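Hello, and thank you for finding your way to our questions page! We look after a seed library in Ceswood, where anyone can borrow packets of vegetable, herb and flower seed in spring and (with a bit of luck and some sunshine) bring a few back in autumn. Most of what people ask us is answered below. If yours isn't, do write to us – we like getting letters, even muddled ones.

# Ceswood Seed Library: your questions

## Joining and borrowing

**Do I have to live in Ceswood to join?**

No, not at all. We have members in Tralis and Curnum, and one very loyal lady who comes over on the bus from further still with a flask and makes a day of it. As long as you can get to us to collect your packets, you are welcome. We don't post seed out, I'm afraid, as we tried it one spring and the envelopes were a terrible faff.

**What does it cost?**

Joining is free and so is borrowing. There is a tin by the door if you'd like to put something towards envelopes and labels, and if you wouldn't, please don't give it another thought.

**How many packets can I take?**

Up to nine in a season. We used to say "whatever you'll use", and then all the sweet peas went in one morning, so now there is a number. Children have their own allowance and needn't share with a parent unless they want to.

**How are the seeds sorted?**

By family first and then by name, so your kale will be with the cabbages and your tomatoes with the peppers and aubergines. It feels odd for the first visit or two, particularly if you think of beetroot and spinach as having nothing to do with one another (they're cousins!), but it does help when you come to save your own, as plants that cross with each other tend to be close relations. The printed catalogue lists 309 varieties, with an ordinary A to Z at the back for those in a hurry.
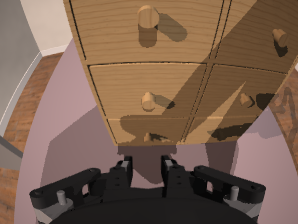
*Wooden drawers with little round knobs.*

**Can I reserve something?**

Yes, from December onwards. Write the variety and your name in the reservations book and we'll keep it back until the end of March. After that it goes to whoever asks next, so please do let us know if you're held up.

## Saving and returning seed

**Do I really have to bring seed back?**

We hope you will, and we shan't chase you if you can't. Slugs happen, holidays happen, and in a wet year the beans simply rot on the poles. If you can return twice what you borrowed then we are delighted, and if you bring back a pinch of marigold in a twist of newspaper we are delighted by that too.

**I've never saved seed before. What should I start with?**

Peas, French beans, lettuce or tomatoes. They mostly pollinate themselves, so what you sow next year will generally look like what you grew this year. Leave pea and bean pods on the plant until they're brown and rattling, and then bring them indoors somewhere airy to finish off.

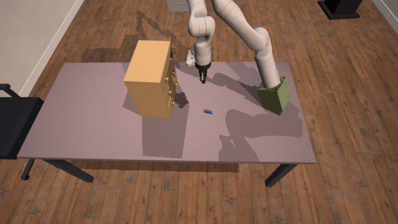

Tomatoes want a little more fuss. Scoop the pulp into a jar with a splash of water, leave it on a windowsill for two or three days until it smells quite horrid, then rinse it in a sieve and spread the seeds on a china plate. Kitchen paper seems a good idea and then you spend an evening picking it off.

**Why won't you take my squash seeds?**

Oh dear, we do get asked this every year, and some of you have been very patient with us. Squashes, pumpkins and courgettes cross at the drop of a hat, and a crossed one can turn out bitter enough to make you poorly. Unless the flowers were taped shut and pollinated by hand, we have to say no. Margit Aasen runs an afternoon on hand pollination in July if you'd like to learn.

**What should I write on the packet?**

- The variety, as fully as you know it
- The year you gathered it
- Your name and village
- Anything peculiar about how it grew

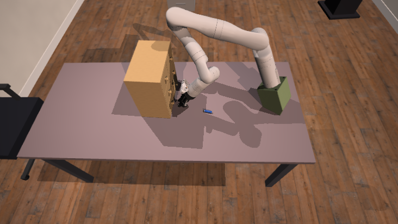 ## Keeping seed at home

**Where is the best place for it?**

Somewhere cool, dark and dry, so the shed is out and so is the shelf over the cooker. A biscuit tin in an unheated bedroom does beautifully.

**How long will it last?**

Parsnip is good for a year and hardly a day more. Onions and leeks manage two, carrots about three, and beans and peas three or four. Tomatoes go on for ages – Matěj Jelínek sowed 22 from a very elderly packet and was giving plants away until June.

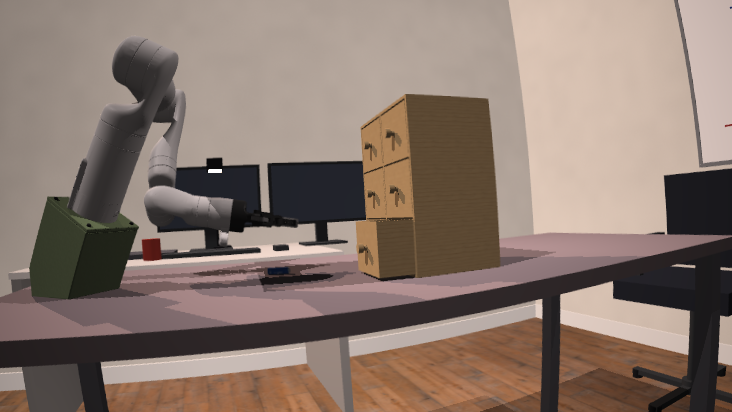
*Page last changed: December*

**How do I test an old packet?**

Lay ten seeds on damp kitchen paper, fold it over, slip it into a plastic bag and keep it somewhere warm. Have a look after a week, and again a few days later if they're slow ones such as parsley. If seven or more have sprouted, sow as usual. Four or five means sow thickly, and fewer than that means it's time to come and borrow some fresh.

**Can I bring in shop-bought packets I haven't used?**

Yes please, as long as they're within date. Opened ones are fine if you fold the top over and tape it down. Do check for "F1" on the front, though, as those won't come true from saved seed and we put them in a separate giveaway box.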